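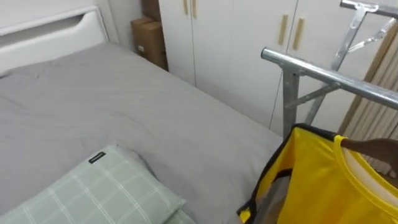
Project Flanent: teaching a humanoid to hang up clothes
By Liesl Mösli | June
Shares 3 | Comments 0

When I told my mum my final project was about hanging up a shirt, she asked whether I'd considered practising at home first. Fair enough! But my bedroom floor is a separate problem, and this report is about the robot.

The job sounds tiny. A top is already on its hanger, lying on the bed. The robot has to pick it up, get it over to the rack and put the hook on the rail. I didn't program any of those movements. I stood in the next room in a headset and a pair of gloves, moved my own arms, and the robot's arms copied me while everything got recorded. Each recording is one demonstration, and the idea is that once you've got a decent pile of them you can train a policy that has a go without me.

We worked in the Bodholm room, which is the mock bedroom on the ground floor (bed, wardrobe, curtain, herringbone floor, the lot). Most of my first fortnight went on furniture. I'd start a session, find I couldn't get the hands where I wanted them over the mattress, stop, drag something sideways and start again. In the end we stood the robot up on two wooden boxes next to the bed and my life improved enormously. I still had to mind the cables, mine as well as the robot's. 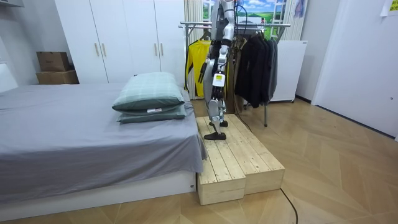
Up on the pine boxes, with the bed on one side and the rack behind.

The control software is called Dralotix and it's mostly lovely. It maps my wrists and fingers onto the robot's, with a foot pedal that freezes everything so I can scratch my nose. What took getting used to was the lag (small, but your brain notices) and having no sense of touch at all. I could see the fingers closing on the fabric but I couldn't feel whether I had the hanger, the cloth or both. In my early recordings I'm squeezing like mad, and you can tell.

So I came up with a routine and stuck to it. Left hand goes to the shoulder first and closes over the end of the hanger through the fabric. Right hand stays open off to the side until the left one is settled, then comes in. If I tried both at once, the top would twist on the hanger and I'd be chasing it across the sheet, muttering. I'd recommend one hand at a time to anyone starting out, even though it makes each demo a bit longer.

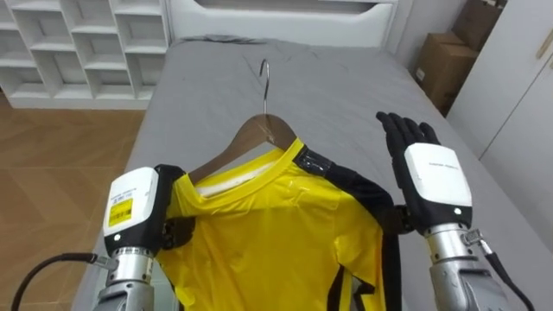 Left hand has the shoulder, right hand waiting.

I used the same bright yellow top with black trim for the bulk of the recordings. My supervisor, who I'll call Pichon because that's what everybody calls him, wanted more variety from day one. I wanted to get one garment right. We compromised by moving the starting position on the bed a little every time, and by swapping in other clothes for the last 100 demos. Looking back, he was right and I should have swapped earlier, but the yellow was so easy to see through the headset cameras that I got attached to it.

The rail was the fiddly bit. You come in from the side, lift the hook above the bar, then lower it without the hanger swinging round. My wrist wanted to tilt at the last second every single time, and I had to learn to keep it still and move from the elbow.

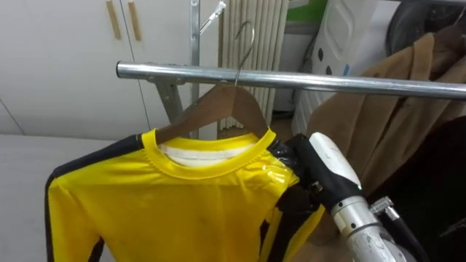 RESULTS AND WHAT I THREW OUT

I recorded 518 demonstrations altogether and kept 351. The ones I binned were mainly dropped hangers, plus a run where the headset had slipped and I was basically guessing. I did wonder about keeping the fumbles where I recovered, as I've read that recoveries can be useful, but I hadn't labelled them properly and ran out of time to go back through.

The trained policy is good at reaching for the shoulder and so-so at lifting. Its hooking is poor. It gets the hanger close to the rail and then dithers, a lot like I did in my first week, so I suppose it learned from the best. My next step is to record the hooking part by itself, starting with the hanger already in the hand, and retrain with those clips mixed in. I'd also like a little buzzer in each glove for contact. Pichon has a box of phone vibration motors he says I can raid.

Contact: Flanent student projects, Bodholm room, ground floor | © Flanent | Back to top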